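로봇이 설거지를 해 주는 날은 언제 올까요? 어른들은 여러분이 태어나기 훨씬 전부터 "곧"이라고 대답해 왔어요. 숙제를 언제 할 거냐고 물으면 여러분도 "곧"이라고 하지요? 대충 그런 "곧"이에요.

## 벌써 잘하는 일

기계가 잘하는 집안일은 이미 있어요. 세탁기는 빨래를 돌리고, 식기세척기는 그릇을 씻어요. 다만 세탁기는 양말을 찾으러 침대 밑에 들어가지 않아요. 누가 넣어 줘야 하고, 다 되면 삑삑거리며 사람을 불러요. 꽤 당당하게요.

공장에서도 기계가 일을 많이 해요. 부품 회사 호르키어의 포장 기계는 한 시간에 상자 700개를 닫는답니다. 상자 크기가 모두 같고, 늘 같은 자리로 오거든요. 그런데 상자 하나가 비뚤게 들어오면 기계는 멈춰 서서 빨간 불을 켜요. 그러면 사람이 와서 손가락으로 톡 밀어 줍니다.

## 부엌은 왜 어려울까?

여러분 집 부엌을 떠올려 보세요. 어제 식탁에 있던 컵이 오늘은 창가에 있고, 숟가락은 왜인지 소파에 있어요. 사람은 투덜거리면서도 금방 치우지만, 로봇은 단계마다 문제를 풀어야 해요.

1. 이게 뭐지? 접시인가, 뚜껑인가?
2. 어디에 있지? 얼마나 기울어져 있지?
3. 어디를 잡지? 얼마나 세게?
4. 잡았으면, 이제 어디에 놓지?

너무 살살 잡으면 떨어뜨리고, 너무 꽉 잡으면 달걀의 경우 아주 슬픈 일이 생겨요.

그래서 로봇은 장난감 부엌에서 연습하기도 해요. 가스레인지 위에 연두색 접시가 비스듬히 얹혀 있고, 손잡이 근처에는 조그만 노란 옥수수가 서 있어요. 분홍색 털북숭이 인형은 가장자리에 축 늘어져 있고요. 치울 것이 있다는 점에서는 진짜 부엌과 똑같지요.

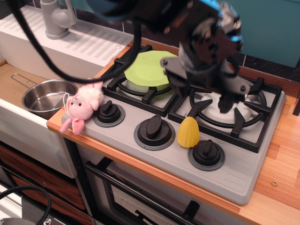 ## 연습은 몇 번이나 할까?

연구 모임 제타크는 로봇 팔에게 장난감 냄비를 옮기는 연습을 300번 시켰어요. 그중 성공은 147번! 절반에 조금 못 미쳐요. 여러분이 숟가락을 두 번에 한 번씩 바닥에 떨어뜨린다면 저녁 식사가 꽤 길어질 거예요.

그래도 로봇은 지루하다고 하지 않아요. 9월에 다시 연습할 때는 냄비를 다른 자리에 두어 볼 계획이래요. 사람에게는 별일 아닌데, 로봇에게는 새 학교로 전학 가는 것만큼 큰일일 수 있어요.

## 그럼 내 방은 누가 치우나요?

당분간은 여러분이요. 미안해요.

로봇 청소기가 있는 집도 바닥의 블록은 미리 주워야 하지요. 빨래를 개는 로봇도 있지만, 구겨진 티셔츠 하나를 붙들고 한참 고민하기도 해요. 소매가 어디인지 찾는 일이 생각보다 까다롭답니다.

## 해 보기

두꺼운 장갑을 끼고 한쪽 눈을 감은 채, 집게로 작은 장난감을 집어 접시에 올려 보세요. 열 번 가운데 몇 번 성공했나요? 다음에는 장난감을 옆으로 눕혀 놓고 다시 해 보세요. 유리컵은 쓰지 말고요. 끝나면 장난감은 제자리에 갖다 놓으세요.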